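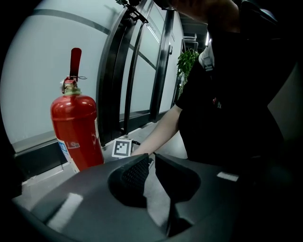

Sprechernotizen – Handgreifer im Dauerbetrieb: Einrichtung, Pflege, Instandsetzung
Vortrag Ignacio Rosenthal, internes Technikforum Brakbridge, 30. November 2022

Folie 1 – Einstieg
Kurz halten. Gegenstand ist der handgeführte Greifer der Zelle Salton, mechanisch und optisch. Software nur, soweit sie die Kalibrierung betrifft. Fragen zur Auswertung an Rocío Londoño verweisen.

Folie 2 – Aufbau
Zwei Finger, Parallelführung, Rückstellfeder, Kamera mit Weitwinkelobjektiv hinter der Fingerebene. Referenzmarken vor Schichtbeginn auf ebenem Untergrund auslegen, plan und ohne Knick. Kabel nie über eine Marke führen. Eine gewölbte Marke wird zwar erkannt, liefert aber eine falsche Lage. Der Fehler fällt erst bei der Auswertung auf.

Folie 3 – Fingerbeläge
Verschleißteil Nummer eins. Laufzeit bis zum Wechsel bei uns: 1740 Greifzyklen. Wechselkriterium ist der Zustand der Struktur, die Zyklenzahl dient der Planung. Alten Belag von der Spitze her abziehen, Kleberreste vollständig entfernen, neuen Belag aufsetzen und 15 Minuten unter Last ruhen lassen. Hier Tabelle zeigen, nicht vorlesen. 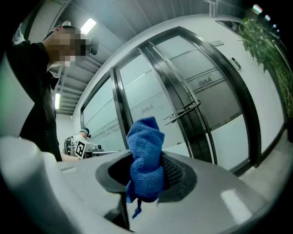 Folie 4 – Prüfung mit weichem Material
Textilien zeigen Belagfehler früher als starre Teile. Rutscht der Stoff bei geschlossenem Greifer einseitig nach, sitzt ein Finger schief oder der Belag ist verglast. Prüfgriff je Gerät mehrmals wiederholen, Stofflage dabei wechseln. Fusseln mit Pinsel aus der Führung holen – keine Druckluft, sie treibt den Abrieb ins Lager.

Folie 5 – Optik und Marken
Objektiv trocken reinigen, danach Kontrollaufnahme. Am Gehäuse montierte Marken auf Kratzer und Glanzstellen prüfen. Nach jedem Eingriff an der Kamerahalterung neu kalibrieren, auch wenn nur eine Schraube nachgezogen wurde. Jae-in Ra hat dazu 68 Aufnahmesätze verglichen, Diagramm im Anhang.

Folie 6 – Störfall Gerät Won
Symptom: Finger schließen nicht mehr ganz, Restspalt wechselnd. Erste Vermutung war die Feder. Chi-keung Liao hat zerlegt und einen Grat an der Führungsschiene gefunden. Schiene entgratet, gereinigt, neu gefettet. Seitdem 700 Zyklen ohne Befund. Falls gefragt: Das Fett stammt von Pitis, Datenblatt liegt beim Werkzeugschrank.

Folie 7 – Offene Punkte
Ersatzschienen sind für Dezember zugesagt. Sang-wook Hong prüft bis dahin einen Anschlag mit Feineinstellung. Wartungsblatt liegt am Ausgang aus, bitte nur noch die neue Fassung verwenden.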